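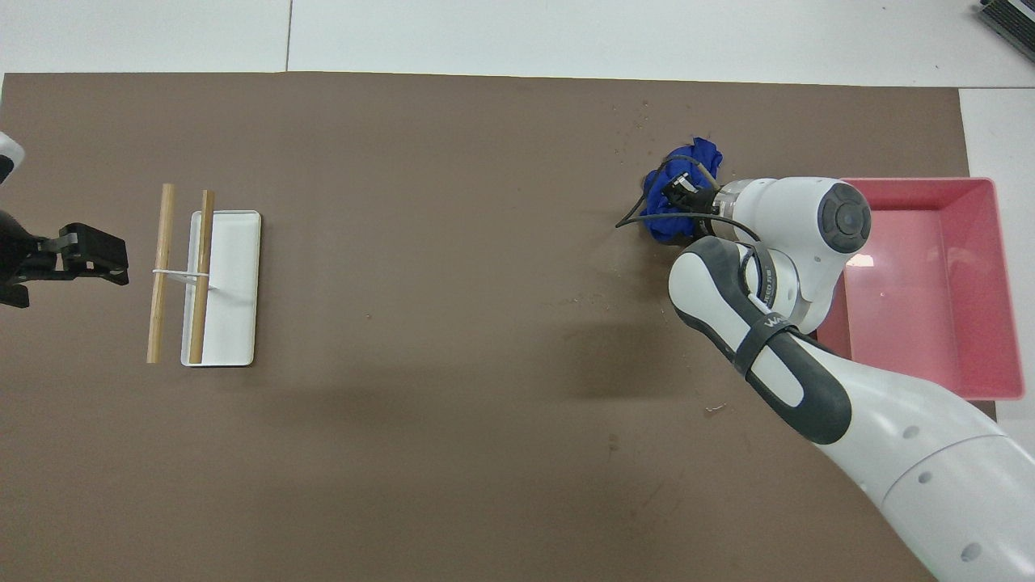 Reading a timetable in the rain
Notes for the Landent talk, November 22, 2024

Slide 1. Title. Wait for the back rows to sit down. Say that questions are fine at any point.

Slide 2. The old Skorkholm ferry timetable. Leave it up for 12 seconds without speaking, then ask when the last boat leaves on a school day. Take two or three answers. The right one is 19:05, but only if you read the footnote in the bottom corner, and most people don't get that far.

Slide 3. Who reads it. People on the slipway with a bag in one hand. People at home the night before. Drivers in the queue who can't get out of the car. The old sheet was drawn up for the second group and then pinned up outside for the other two.

Slide 4. What we asked. We handed out 200 cards at the Cele landing in September, one question on each: what did you come to the board to find out? Nearly all the replies were the next boat or the last boat. A few wanted the price of a bicycle. One wanted the toilets. Read out the toilet card if the room is slow.

Slide 5. Footnotes. The old sheet had 19 of them. Go through the three worst:
- "Not SH" (school holidays, never spelled out anywhere)
- the star that meant two different things on the two sides
- "tide permitting", printed against sailings that don't depend on the tide

Slide 6. Have some water.

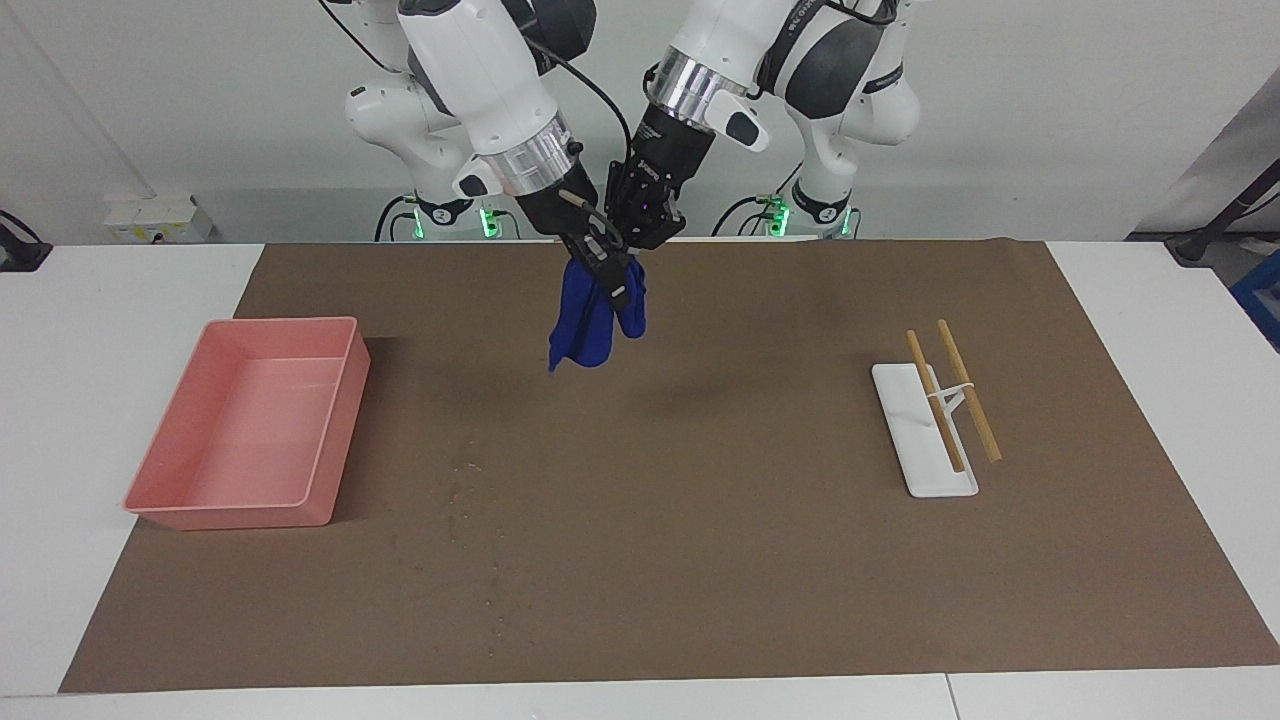 Two white arms with black grippers, reaching in over a white table.

Slide 7. The new sheet. Last boat at the top, in its own box. School days and holidays on separate sheets, so the reader never has to work out which column applies. Times in the 24-hour clock throughout. I argued against this and lost - say so, it gets a question every time.

Slide 8. Type and paper. We tried a narrow typeface first, to fit it all on one page. Fine indoors, hopeless behind wet plastic. The Dometti boards have a deep rim that throws a shadow over the top two lines in the afternoon, so the box was moved down.

Slide 9. Cost. Printing was the cheap part. We ran off 200 copies and still had to send a second batch to Cele when the fare changed. Fares now go on a separate strip below the times. If asked for the full costings, offer to send them afterwards.

Slide 10. What still doesn't work. Cancellations. There is no good way to show them on paper, and the phone signal on the slipway is poor. A chalkboard has been suggested. Ask if anyone in the room has used one outdoors.

Slide 11. Contact details. Paper copies of both sheets are by the door.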